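Rinby (demonstration set)

Rinby is a collection of recorded robot demonstrations made inside simulated homes. It was put together by a small group led by Bohdana Tkachuk and Ruan Modise and is meant for training systems that learn household tasks by copying. It contains 641 episodes across 17 rendered rooms. Its makers describe it as a general-purpose resource. Other people who have used it dispute that, and much of what has been written about Rinby concerns what its episodes can and cannot teach.

Background

The project grew out of Fakel, an earlier set of tabletop recordings that used a single room and a single lighting setup. Systems trained on Fakel did well in that room and poorly in any other. Tkachuk argued that the fault lay in the lack of variety, and Rinby was planned as a larger replacement with kitchens, bathrooms and hallways. Zakhar Demchenko, who had worked on Fakel, left before recording began. He later wrote that adding rooms was easier than adding useful behavior, and that the group had picked the easier job.

Collection

Operators steer a simulated arm with a handheld controller while watching its view on a monitor. Each episode stores the rendered image at every time step, the position of the gripper and the operator's commands. Episodes are labeled as successes or failures by the person who recorded them. No second person checked the labels in the first release, a point the group's own notes mention only in passing.

Of the total, 138 episodes are marked as failures. Some users leave them out, while others keep them in the hope that a system will learn how to recover from mistakes. Evidence for the second approach is thin. The one comparison the group has shared used a single task, and the gap between the two results was small enough to be put down to chance.

Criticism

The most detailed review came from Wing-yan Ko, dated 10/9/23. Ko went through nearly 300 episodes by hand and found long stretches in which the arm was turning or searching and the view held little that bore on the task.

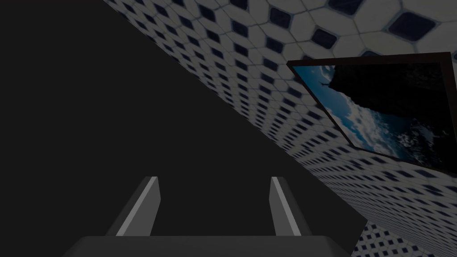
Views from the gripper make up most of the stored images, and their value depends heavily on where the arm is pointed. An operator who knows the room's layout can steer through a poor view from memory, but the learning system gets only what was rendered. With the open fingers aimed into flat black and the tiled wall running off at a steep slant, a single image offers very little to say what the next move should be. The sharpest detail may be of no use at all, such as a bird beside a dark cliff in a framed picture. Ko's concern was that a system might tie its movements to decoration of this kind and then fail when the decoration is changed. The group replied that more rooms would solve the problem, but it has not published a test in which wall pictures are swapped or removed.

Later work

A revised release followed in November, with labels checked by Nadiia Tkachenko. It kept the same rooms and the same episodes. The question of whether anything learned from Rinby carries over to a physical arm remains open.

See also

Fakel
Learning from demonstration
Simulation-to-real transfer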